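Bon, je me lance, petit fil sur la route de Durnbridge parce qu'on est plusieurs à me l'avoir demandé après mon message de l'autre jour. Oui, je parle encore d'une route. Vous êtes prévenus.

1/ Pour ceux qui débarquent : c'est la longue ligne droite entre les arbres que je prends à pied ou à vélo depuis que j'ai déménagé. Pas de village, pas de café, du bitume et des herbes hautes. J'adore.

2/ Trois vues, dans le désordre :

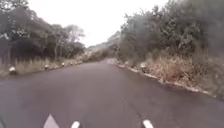
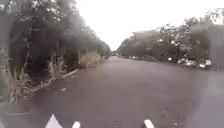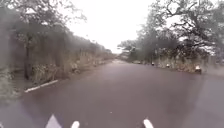
3/ L'herbe, d'abord !! Cette couleur paille, quand tout le reste est vert sombre, je ne m'en lasse pas. Karine Kowalchuk (ma voisine, elle peint) appelle ça « la couleur biscotte » et maintenant je ne peux plus dire autrement.

4/ Sur la première, vous voyez les petits repères blancs sur le bas-côté gauche ? C'est mon coin préféré, juste avant que ça tourne doucement à droite. Quand je cours je me donne rendez-vous au premier, puis au suivant, etc. Technique de grande sportive, je sais.

5/ Et le gros buisson presque noir, posé juste au-dessus de l'herbe, sous les arbres. La première fois, au crépuscule, je l'ai pris pour une vache. J'ai dit bonsoir. Voilà.

6/ La deuxième, c'est le mur de feuillage. Il y a une petite bordure en béton et derrière, plus rien que des branches. Côté odeur, en septembre, c'est champignon + terre + un truc un peu sucré que je n'ai jamais réussi à identifier. Si quelqu'un a une idée...

7/ On devine tout au bout, minuscules, des petits points sur le côté. Des voitures peut-être ? De loin c'est toujours la surprise, on a bien le temps de se ranger.

8/ La troisième, c'est pour le bitume mouillé. Ce gris un peu violet avec le ciel qui se reflète dedans, franchement, si on me vendait un manteau de cette couleur je le prendrais tout de suite.

9/ Question de Karim Obeidat en réponse à mon premier message : « ça fait combien, ta balade ? » Alors j'ai vérifié sur l'appli : 1,345 km de chez moi jusqu'au virage. Donc même pas trois kilomètres aller-retour, je m'attendais à beaucoup plus vu l'état de mes mollets.

10/ Côté chaussures : j'ai mes vieilles Pukora, très bien sur le goudron, une catastrophe dès qu'on met un pied dans les herbes trempées. Chaussettes de rechange dans le sac, toujours. La version bottes, j'ai essayé, j'ai eu des ampoules pendant 4 jours.

11/ À vélo c'est autre chose, on file. Attention quand même quand c'est humide, j'ai fait une belle glissade au printemps en freinant trop tard (genou violet, ego violet aussi). Depuis je lève le pied et je mets la lumière même en plein jour.

12/ Le meilleur moment d'après moi : tôt, vers 7 h, ciel bien couvert. Je sais que tout le monde préfère le grand soleil mais la lumière grise va tellement mieux à ces arbres. Et puis on entend les oiseaux, plein, partout, impossible d'en voir un seul.

13/ On m'a demandé si on pouvait pousser jusqu'à Bramwell. Oui, mais après le virage ça monte et il y a nettement plus de circulation. Avec des enfants je ferais demi-tour.

14/ Ah et Karine veut faire une série de petits formats avec les herbes biscotte, elle cherche des gens qui auraient des photos du même coin en hiver. Envoyez-moi ça en message, je transmets !

15/ Prochain fil : le chemin derrière l'ancienne usine Soridel, si j'arrive à y aller sans me perdre. La dernière fois j'ai atterri dans un champ de betteraves.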